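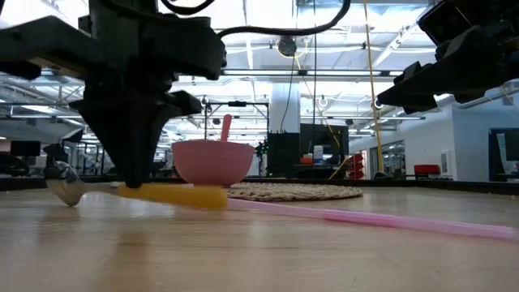
Figure 3. The two-arm bench during a table-clearing trial, with the left gripper lowered above the sponge and the right gripper raised.

Search this site Enter keywords Go

September
Selorm Agbenyega, Ternudbridge Shared Workshop

3. Construction of the bench and collection of trials

3.1 Setting and purpose

The bench was built by members of the Ternudbridge shared workshop during their own time, using the hand tools and small machines open to all members. The aim was to find out how far a two-arm set-up, made without access to a laboratory, could be brought towards the simple household task of clearing a table. Earlier work by the Canholm group used a closed booth with plain walls and fixed lighting. The present bench stands in the open room, and the view behind the table takes in the ceiling lights, a white column and whatever furniture and equipment other members have placed there. No attempt was made to screen this off. A system intended for homes will meet untidy backgrounds, and it was judged better to meet them from the start.

3.2 Arms and mounting

Two black arms of the Mahasneh pattern are used, one working from each side of the table. Each carries a gripper with a pair of fingers. The arms were assembled from printed and bought parts over one winter, and the mounting brackets were redrawn twice. In the first version the bracket bent slightly when the arm was at full reach, and the fingertips settled lower than the control program expected. The second version was stiff enough but blocked access to the screws of the wrist joint, so that a loose joint could be tightened only by taking off the whole gripper. The third version is the one now fitted to both arms.

Cable routing took longer than planned. Cables tied closely to the arm pulled tight when the wrist turned, and on two occasions a connector came out during a trial. The cable on the left arm is now left to run in a wide loop over the top, as may be seen in Figure 3. This takes up space above the table, but no connector has come out since the change was made.

3.3 Objects

The objects were chosen from ordinary kitchen and table goods. The set contains 13 items, of which only part is laid out for any one trial. The layout in Figure 3 includes a metal spoon, a yellow sponge, a pink bowl with a pink handle standing in it, a round woven placemat and a long pink straw. The spoon lies flat with its handle under the sponge. Layouts of this kind, in which one object rests on another, were included on purpose, as the order of work then matters — the sponge should be lifted before the spoon is attempted.

The straw and the placemat proved the most troublesome items. The straw is light and rolls when touched by one finger before the other. The placemat is so thin when seen from a low camera that its far edge is hard to place, and the fingers tended to close either above it or against the table top. The sponge, by contrast, gives way under the fingers and forgives a poor approach. Results for the sponge should therefore not be taken as a guide to the accuracy of the arms.

3.4 Procedure

At the start of each trial both arms were raised clear of the table and the objects were set out by hand from a written list. The operator then guided the arms through the task by means of a pair of smaller hand-held arms, while joint positions and camera views were recorded together. A trial ended when the objects had been moved to their stated places, or when the operator called a stop. Stopped trials were kept and marked as such. In all, 1,408 trials were recorded, of which 434 used layouts with at least one object resting on another.

The two arms were allowed to share the table freely. A rule giving each arm its own half was tried early on and dropped, as it forced the operator to pass objects across the middle when one arm could have done the whole movement. The present rule is simpler: when one arm is lowered, the other waits above the table until called for.

3.5 Limits of the set-up

The room lighting is shared with the rest of the workshop and could not be held constant. Daylight entered during some morning trials and not during evening ones, and shiny objects such as the spoon looked quite different in the two cases. The Dellard controller boards also grew warm in long sessions, and a pause was added between blocks of trials for this reason. Position error was checked before each block against a printed grid laid on the table, and the block was put off if either arm failed the check. The table itself was not fastened to the floor — a fault that will be put right before the next round of work, as two blocks had to be thrown out after it was knocked.

Contact the workshop office | Copyright Ternudbridge Shared Workshop | Back to top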